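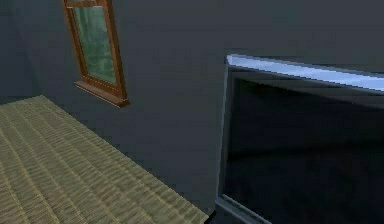
Stollau room in the simulator: floor mat, back wall and the big dark panel up close

Home | Ask | Browse | Unanswered | Log in

Filed under: Robots & Automation > Simulation > Testing and results

My policy does well in one simulated room, how do I know the score means anything?

Posted by Armindo Calado, 11 April 2025

Hi all, first time asking here so be gentle. I've been trying to copy the method from a write-up by a small group called Durengate, where they train an arm policy on simulated demos only and then score it over loads of episodes with the room changed each time. They shuffle the lighting, the wall colour and where the big furniture stands, and they say the shuffling matters more than the number of demos. I wanted to see if I'd get the same with a much smaller setup.

So I have 852 demos, all made in one room I call Stollau (grey walls, woven mat on the floor, a big dark box with a pale edge along the top). The task is simple: bring the finger up to the upright edge of the box and stop before touching it. I ran 1,000 test episodes in that same room, start position of the arm picked at random, and got 76 per cent. Lovely, I thought! Then I turned on the shuffling for the tests and it dropped to 22 per cent, and I've been sulking ever since.

What I can't work out is whether I've got a bad policy or a bad test. The lighting in my room is very dim and the box is nearly black, so the pale strip along its top is pretty much the only bright thing on it. My hunch is that the policy has learned "find the bright line" and nothing about the box. But how would I show that? I don't want to just say so in my notes and have somebody pull it apart.

I've also got the renderer on its low setting, so straight edges come out in little steps. No idea if that matters. The arm's on a rail and I've left the rail fixed throughout.

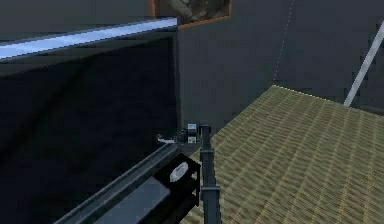

Qiuyue Wei

Your hunch sounds right to me but do test it, it's cheap. Don't turn the shuffling on all at once. Change one thing, run your full batch, put it back, change the next. I'd begin with the lighting, then the colour of the edge strip by itself, then move the box with everything else left alone. If the score falls over when you recolour the strip and hardly moves when you recolour the wall, you've got your evidence.

Keep the same list of random starts for every batch too! I didn't do this in October and spent ages comparing runs that had nothing to do with each other. And save the distance from finger to edge at the end of each episode, because a plain pass or fail hides a lot. A policy that stops a bit short every time is a very different problem from one that wanders off.

On the stepped edges, just render a small batch on high and compare. I'd leave the rail till last.

mossbank

had the same sort of drop with mine. more demos didn't help at all, different rooms did. try making half of them somewhere else

Armindo Calado

Thanks both, doing the strip colour first. Will post the numbers when the batch is through.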